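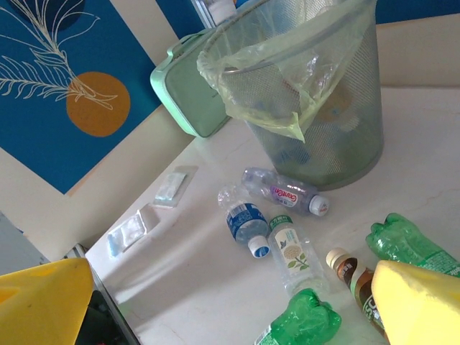 Ticket 3027: Pickup reminders arriving an hour late

Status: Solved
Product: Tisine Household Calendar
Opened in: November

Original message

Hello, and thank you in advance to whoever picks this up! I have used Tisine for our recycling and trash reminders since we moved to Andton, and I have been very happy with it (my mother-in-law uses it too, for her library books). Ever since the clocks went back, though, the 6:00 a.m. pickup reminder has been showing up at 7:00, and by then the truck has already gone down our street. The calendar itself still says 6:00, which is the part that puzzles me. I have restarted the phone, signed out and back in, and deleted one reminder and made it again. The new one came late as well.

Reply from support

Thanks so much for such a clear write-up, and I'm sorry about the missed pickups, I know how fast a bin fills up after that! Could you open Settings, then Household, then Region, and tell me what you see next to "Time zone"? Please also let me know whether the town schedule was added from a link or typed in by hand.

Customer reply

It says "Fixed offset" and there is a little gray lock beside it. The schedule came from the link on the Andton town page. I never touched the lock, or at least I don't remember doing so.

Reply from support

That lock is our culprit. When a schedule is imported from a link, the older version of the app copies the offset from that day and holds on to it, so the reminders don't follow the clock change. Please try these in order:

1. Update Tisine from your app store.
2. Go to Settings, Household, Region and tap the lock to release it.
3. Choose your time zone by city name.
4. Remove the imported schedule and add the link again.
5. Set a test reminder a few minutes ahead and leave the phone alone until it rings.

Customer reply

Steps 1 to 3 went fine. On step 4 I got "Import failed, code 400" twice, then it worked on the third try after I switched off the Wi-Fi. The test reminder rang right on time, and so did this morning's at 6:00. Thank you, you have been so patient with me!

Closing note

Code 400 came from an extra space at the end of the pasted link. Passed along to the import team.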